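Galerie: Schmuckablage im Gästezimmer
Sandberg, Ordnung und Aufbewahrung

Stand: März

Auf dieser Seite ist die Neuordnung eines kleinen Schmuckbestands in einem Wohnhaus dokumentiert. Der Bestand lag vorher in 9 Behältnissen: Dosen, Beutel, eine Zigarrenkiste, zwei Briefumschläge. Ziel war eine Ablage in flachen Schalen, die sich in einer Schublade mit 72 mm lichter Höhe stapeln lassen. Der Gesamtbestand wurde nach Material und Verschlussart getrennt, anschließend nach Gebrauchshäufigkeit. Reparaturen waren nicht Teil des Auftrags, defekte Stücke wurden nur ausgesondert.

Arbeitsort

Sortiert wurde im Gästezimmer. Ein Tisch in passender Größe war nicht vorhanden, als Arbeitsfläche diente das Bett. Für kleinteiliges Material hat eine textile Unterlage Vorteile: Perlen rollen nicht weg, herabfallende Teile werden nicht beschädigt. Nachteilig ist das Muster. Auf einer geblümten Decke in Rot, Rosa und Grün sind einzelne rote Perlen schwer zu finden. Lose Kleinteile gehören deshalb grundsätzlich in eine Schale mit hellem Boden.

Das Zimmer hat ein zweiteiliges Fenster mit braunem Holzsims und blassgrünen Vorhängen. Bei Tageslicht lassen sich Beige-, Creme- und Brauntöne deutlich besser unterscheiden als unter der Deckenleuchte. Die Farbzuordnung erfolgte daher ausschließlich vormittags zwischen 8 und 11 Uhr.

Schalen

Verwendet wird die Flachschale Gisell: rechteckig, dunkler Rand, weißer Boden, niedrige Seitenwand. Eine Inneneinteilung ist nicht vorgesehen. Der Hersteller bietet Stege zum Einlegen an, diese wurden nach einem Versuch wieder entfernt. Armreife liegen damit schräg auf und blockieren die nächste Schale im Stapel.

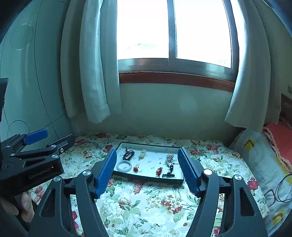
Gemischte Belegung ist in dieser Größe vertretbar, solange die Stücke einlagig liegen. Ein weißer Armreif braucht die meiste Fläche und wird flach eingelegt. Perlenarmbänder dürfen locker gerollt werden. Kleine Anhänger kommen in die Mitte, wo sie auf dem weißen Boden sofort auffallen, ein roter Anhänger auch ohne eigenes Fach.

Quasten und Kordeln

Anhänger mit Quaste an dünner Kordel sind der häufigste Grund für Verwicklungen. Kordel gestreckt ablegen, Quaste zum Rand hin ausrichten. Bei Stücken mit Knoten, etwa rot geknüpften Anhängern, nicht am Knoten ziehen, sondern das Stück insgesamt anheben. Dunkle Perlenstränge getrennt von schwarzen Quasten lagern; beides zusammen ist bei schwachem Licht kaum auseinanderzuhalten.

Haarschmuck und Broschen

Mit Perlen besetzte Stücke in hellen und bräunlichen Tönen liegen mit der Perlenseite nach oben. Nadeln und Klammern werden geschlossen. Lässt sich ein Verschluss nicht schließen, kommt das Stück in den Beutel »Prüfen«. Im vorliegenden Bestand betraf das 2 Teile.

Beschriftung

Die Schalen tragen auf der Rückseite ein Etikett aus dem Drucker Fanonis, Schriftgröße 8 Punkt, schwarz auf matt. Auf der Vorderseite wurde auf Text verzichtet. Inhaltslisten liegen als Papierstreifen in der Schublade und werden mit Bleistift geführt, Änderungen also ohne Neudruck.

Schublade

Die Schalen stehen in einer Kommode Voltomow, oberstes Fach. Auf dem Schubladenboden liegt eine Antirutschmatte, zugeschnitten mit umlaufend 2 mm Luft. Ohne Matte wandert der Stapel beim Öffnen nach vorn. Stücke mit täglichem Gebrauch liegen in der obersten Schale, alles Übrige darunter. Eine Nachkontrolle der Etiketten ist nach der Heizperiode vorgesehen.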